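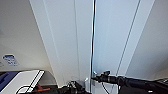 Skasar Magnesium + B6, 90 tablets - my review after one full tub

Bought from the Govmont online shop, product code 3107 if you're searching, their search box is useless so use the code. Finished the tub last night so writing this before I forget.

Why I got it

Calf cramps. Mostly at night, mostly after long shifts standing up. Pharmacist said magnesium might help, might not, and to check with my doctor first as I take a blood pressure pill. Did that, doctor was fine with it. If you take anything regularly please ask, don't just go by reviews. Mine included.

What's in it

Magnesium citrate, vitamin B6, a bit of zinc. 380 mg of magnesium for the full daily dose, which is two tablets, so the tub is 45 days and not three months like I assumed when I hit order. My own fault, it's on the label. Small print though.

Also has a coating, some anti-caking stuff, and a sweetener I didn't expect in something you swallow whole. No gelatin. Label says no lactose either.

Taking them

Big. Properly big. I'm OK with tablets but these are long with squared off ends and the first week I was drinking half a glass of water per tablet. You can snap them, there's a score line, but then you get the chalky inside and it tastes like a blackboard. Swallow whole if you can.

One with breakfast, one with dinner. Tried both together at night the first couple of days, bad idea, upset stomach. Splitting them fixed that for me. Don't take on an empty stomach, learned that one on a Monday morning on the bus.

Did it work

Think so? Cramps didn't vanish. Before, I'd wake up with one most weeks, sometimes twice in a night. By the end of the tub I'd had 4 in the whole time, and two of those were in the first week. Could be the tablets, could be that I started drinking more water becuase the tablets are so huge. Can't separate it out. Also changed my work shoes halfway through so there's that.

Sleep - no diference. The leaflet goes on about relaxation and feeling rested. I felt the same amount of tired. Energy, same. Would not buy it for that.

Compared to others

Had the Atolville effervescent ones last year. Nicer to take, orange flavor, fizzy, but a lower dose and quite a bit of sodium in them, not great with my blood pressure. Also the tube lid always jammed. Zheng does a powder version, used a friend's for a weekend, mixes lumpy in cold water and the scoop is always buried at the bottom. Didn't stay on it long enough to say if it does anything.

Skasar is the most boring of the three and the one I'd go back to. No flavor, no fizz, just a tablet.

Packaging

White plastic tub, screw lid, foil seal under it. Half empty when you open it, why are they all like this. Child lock on the lid works well, maybe too well, my hands are bad first thing and I ended up leaving it not fully closed (kept it on a high shelf, no kids here). There's one of those little drying sachets inside, same size as the tablets nearly, so look before you swallow.

Delivery was OK. Came in a padded envelope, tub had a dent, seal was fine. Govmont answered my email about the dent next day and offered a small credit, took it.

Good
- decent dose, split over the day
- no sodium to speak of
- fewer cramps, for me anyway

Not so good
- size of the tablets!!
- 45 days not 90, read the label
- sweetener for no reason
- leaflet promises more than it should

Would I buy again - yes, already have another tub in the basket, waiting to see if they do the March offer again. If you can't swallow large tablets skip it and get the fizzy ones, just check the sodium. If your cramps are bad or one leg is swollen or anything like that go see somebody, don't order a tub of tablets.

3 and a half stars, site only lets me do whole ones so I put four.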